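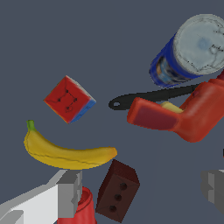
4.2 Evaluation of the Skerken simulation package

Skerken is a grasp simulation package sold by Zordale on a yearly license. It comes with a physics engine, a set of parallel-jaw gripper models and a library of scanned household objects and tools. We tested it as a source of training data for a grasp-ranking network and compared it with Harnwood, the in-house simulator used in our earlier work.

Figure 4. Wrist-view rendering from Skerken. The two gripper fingers enter at the lower left and at the right. Objects include a banana, a cube puzzle, a brick with three holes, a red cup, a red power drill and a blue can.

Each trial starts from a new set of objects drawn from the library. The package assigns a random pose to every object, and the renderer produces a color view and a depth map from the wrist. Our tests used the plain gray background that Skerken loads by default (Figure 4). We did not turn on the textured backgrounds, as they are licensed separately.

We ran 300 scenes in each simulator with the same gripper width and the same friction settings. Installation took 2 hours on a standard lab workstation, most of it spent on the license server. The scene files are plain text and easy to edit. Zuzana Krajčí wrote a converter that reads our older Harnwood files, and it needed only small changes for the drill and the brick, whose local axes are defined differently in the two libraries.

Rendering quality was good enough for our purpose. Printed labels on some objects come out soft at close range, and a network that reads text would probably suffer from this. Ours does not use text. Shape matters more for ranking, and here the meshes were clean. Holes and handles are modeled as real geometry in the objects we checked by hand - this was a weak point of Harnwood, where such features were often filled in.

We had more trouble with contact. When a finger closed on a thin part, such as a handle, the object sometimes jumped away from the gripper in a single time step. We saw this in 11 scenes and removed them from the training set. Zordale's support desk suggested a smaller step size, which cured the problem but made each run noticeably slower. The results in Section 5 use the original step size.

The documentation covers the gripper models well and the sensor models poorly. Noise parameters for the depth map are listed without units, and we had to recover them by fitting against recordings from our own sensor, following the procedure of Říha. Users without a physical setup would have no easy way to do this.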